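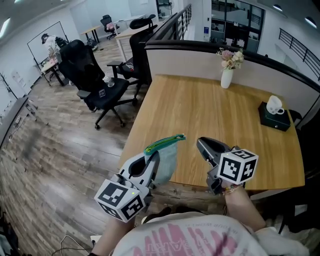 Fouzia Lodhi wrote:
I would leave the wooden one bare and just wipe it down, Maximiliano. You asked whether to put a cover on it for the winter, and I know people love a tablecloth, but we had one on our big table at Wotport for years and all it did was hide crumbs and slide off whenever somebody stood up in a hurry. A warm honey color like that is half the reason to walk into the room. Keep a soft cloth handy and let people see the grain!

Maximiliano Yáñez wrote:
Thank you Fouzia, that's the answer I was hoping for. For anyone who missed my first thread, we moved into the upstairs room at Atholm in September and I've been fussing over the furniture ever since. The wooden table came from Ivanyshyn, secondhand, and the white ones we already had. My worry is mugs. We do keep a mug at that table, and it has been living on top of the green box lately, so maybe the problem has solved itself, but I don't trust it to last. The blue-gray cloth with the green edging is from a pack my sister gave us and I'd like to keep it for that table only, if I can get people to put it back.

Mohsin Virk wrote:
I'm going to disagree with Fouzia a little, and I say this as somebody who has sanded out more rings than he cares to remember. Bare is lovely if two careful people use it. If it's a shared room you want something on there, even if it's only a runner down the middle with the flowers on it. I spent a whole weekend on ours with oil and a block, and within seven weeks there was a fresh ring right where I'd finished. Do you know what finish is on it? If it's oiled you can touch it up a spot at a time. If it's lacquered, you're stuck redoing the top. Put a drop of water on it somewhere nobody sits and see if it beads.

Fouzia Lodhi wrote:
A runner I could live with, Mohsin. A full cloth, no. And please leave the dried flowers where they are, toward the back, they look so nice in the white vase and nobody's elbow gets to them there. Fresh ones would mean water and then we'd be right back to rings.

Maximiliano Yáñez wrote:
I did the water drop test this morning and it sat up in a bead, so I suppose there's lacquer on it.
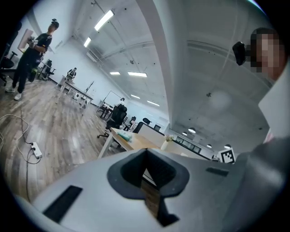 Long white table with the slim legs. Board on the left, leaning.

Samina Sial wrote:
Oh I like those slender legs, they keep a room from feeling stuffed. My vote is to hang the board before you do another thing, though! Ours leaned against the wall for the longest time and the bottom of the wooden frame got scuffed from chairs rolling into it. You've got office chairs on that side, so I'd be nervous. If it's heavy, rest it on a ledge and fix it at the top as well.

Mohsin Virk wrote:
Samina's right about the board. I'd also look at what those chairs are rolling on. Wood planks and hard casters don't get along. We bought soft ones from Dakorier, a little more than 100 dollars for the whole room, and the noise alone was worth it (my downstairs neighbor sent a card).

Shabnam Farooqui wrote:
I may be the odd one out, but I'd spend nothing on casters until the tables are settled. We shuffled ours around all winter and ended up with fewer chairs than we started with. Somebody quoted us 2,000 for floor mats and a matching set of everything, and I'm so glad we said no. On the runner, I'm with Fouzia. Buy a few cork coasters, leave them in plain sight, and wipe the table at the end of the day.

Maximiliano Yáñez wrote:
I'll get the coasters, then, and ask Ivanyshyn whether they remember what lacquer it was. Samina, the board is going up as soon as I can borrow a drill and a second pair of hands. Would you put it at standing height, or lower so people can read it from the chairs?

Samina Sial wrote:
Lower than you think! Sit in the chair farthest away and have somebody hold it up for you, then mark the wall with painter's tape before you drill.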